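Sun 17 June. Quiet day in the workshop, so I will write a thread on the finger change I did on our belt cell. Some of you asked how I set the grip after new fingers. 1/

The cell is called Flalard, because that was painted on the cabinet when I came. It picks round belts and puts them on pulleys for the Skokevano feeder units. Old fingers had done 1394 cycles since the last check and the belts started to slip out on the turn. 2/

First I looked at the log. Of these 1394 cycles, 939 were with the new batch of belts from Boutros. The new batch is a little more slippery to my hand. So I could not say at once if it is the fingers or the belt. I changed only the fingers first and left the program alone. 3/

Taking them off is easy: air off, lock on, two screws each side. Clean the seat with a dry cloth. I once left a small chip under one finger and lost a whole morning in December looking for the fault in the software. 4/ 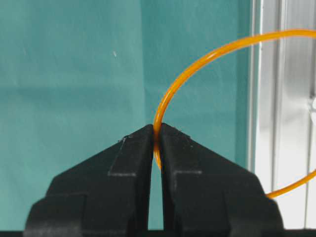
Grip setting comes after the fingers are in and the screws are tight. I close them empty at slow speed and look from the wrist camera if the tips meet at the same height. Then I give them one belt by hand. I want it held right at the tips, as with the orange one, with the rest of the loop out to the side. If it sits deeper between the fingers, the release is late and the belt jumps when they open. 5/

About force. Our gripper controller shows it in its own units, so please do not copy my numbers to another machine. I start at 200 and go up in small steps. With this belt I stopped at 300. More than this and I can feel a flat place on the belt with my nail afterwards. 6/

Cillian Sheehan asked me why I don't put rubber pads on the tips. We had them before. They hold very well, but they collect dust from the belts and after some weeks the belt does not want to leave. Plain tips are easier to look after for us. 7/

A small scratch on the outside of a finger I ignore. A scratch on the inside, where it touches the belt, I do not ignore. I go over the edge with my fingertip every Monday before start. 8/

Next step is a long run with the old batch and then with the Boutros batch, same force for both. If only one of them slips I will write to the supplier. Wojciech Domański has promised me the Skarunent test stand for it, when his own job is finished. 9/

Spare fingers are in the drawer under the cabinet, left and right in separate bags. Please put them back like this. 10/10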